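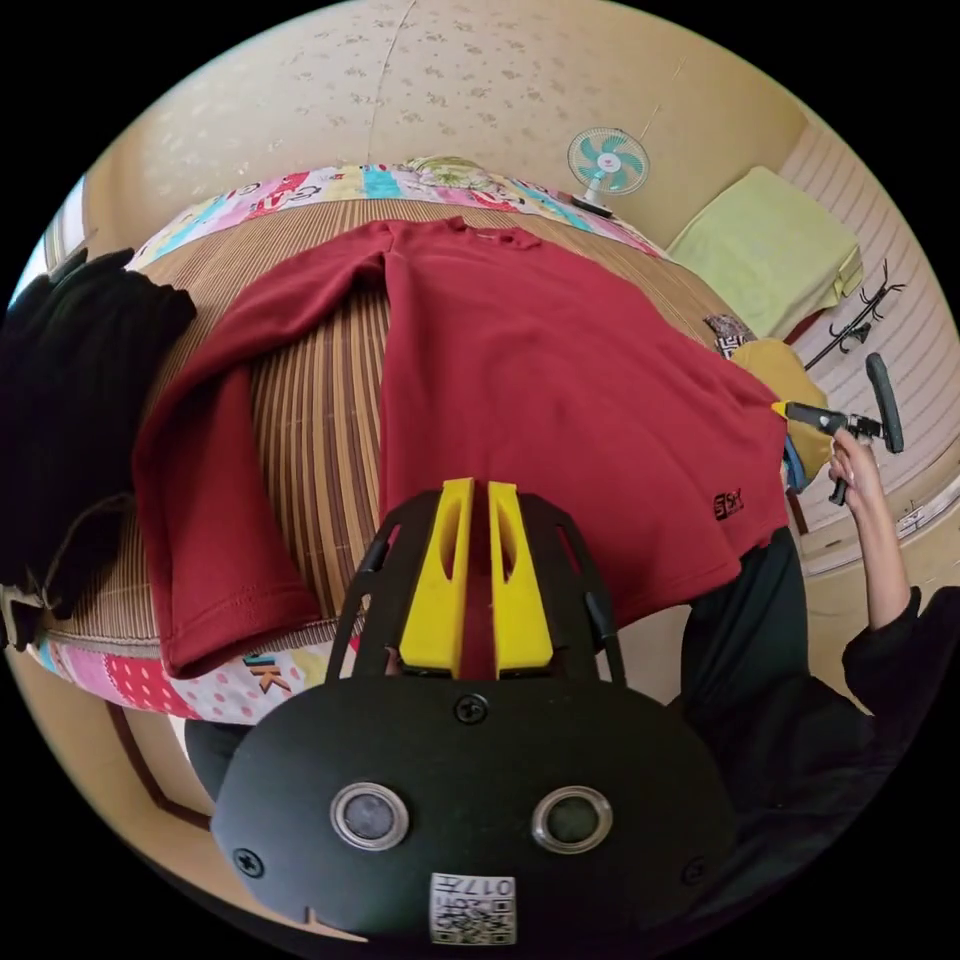

There are people on the internet who will tell you that they know the fastest way in the world to fold a sweatshirt. Some of them say it takes 2 seconds. I don't believe them, and I don't think you should either, at least until you have tried it on your own bed. Nearly all of these folding tricks start in the same place, with the sweatshirt spread out flat like the dark red one, and a bed is a good spot for it. A woven mat on top, like that one with the tan and brown stripes, gives you a firmer place to work than a squashy duvet does.

So what is folding? It is making a big flat thing into a small thick thing. The cloth doesn't shrink. It gets stacked up in layers. If you fold a top in half, you have twice as many layers and half the space taken up. Fold it again and it halves again. You might think you could go on like this and fit it in a matchbox, but try it. After a few folds the bundle is so thick that it springs open when you let go.

Sleeves are where most of the trouble is. They stick out at the sides and they don't match the shape of the rest.

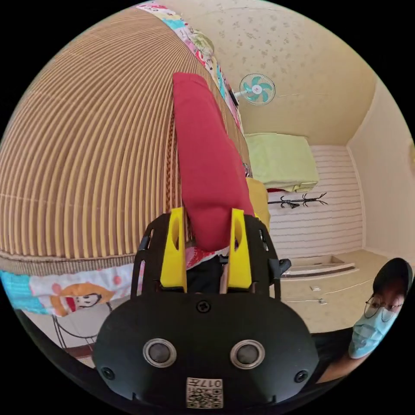

The usual advice is to fold each sleeve across the body before you do anything else. Lay it straight, or fold it back down so it points to the hem. Either will do. My friend Hanane Hamdy says only the second way is right, but she has never been able to show me why.

Then there are creases. You may have heard that rolling clothes stops them creasing. Is that true? Partly. A crease is a place where the threads have been bent sharply and pressed, so that they stay bent. A roll bends them gently, so you get fewer sharp lines. But if you roll a top that is already crumpled, you have a crumpled roll. Smoothing it with your hands first probably matters more — and it's the bit that everyone skips in the videos.

You will also hear that a tidy drawer saves you hours. A class at Burkside tested something like this in June. Their teacher, Kiros Shiferaw, asked them to find one particular top in a folded pile and then in a messy heap. The folded pile won, but only by a little, and one boy was quicker with the heap — he said he could see the colour poking out.

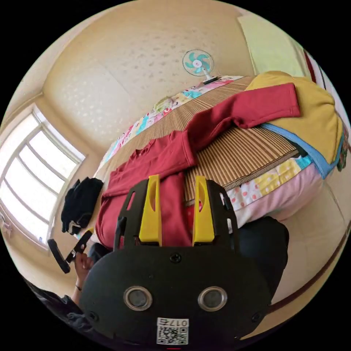 That was one class on one morning, so it doesn't settle anything. You could run a better test at home. Ask someone to hide a top in the pile for you, time yourself, then swap. Do it more than once, and write down the slow goes as well as the quick ones.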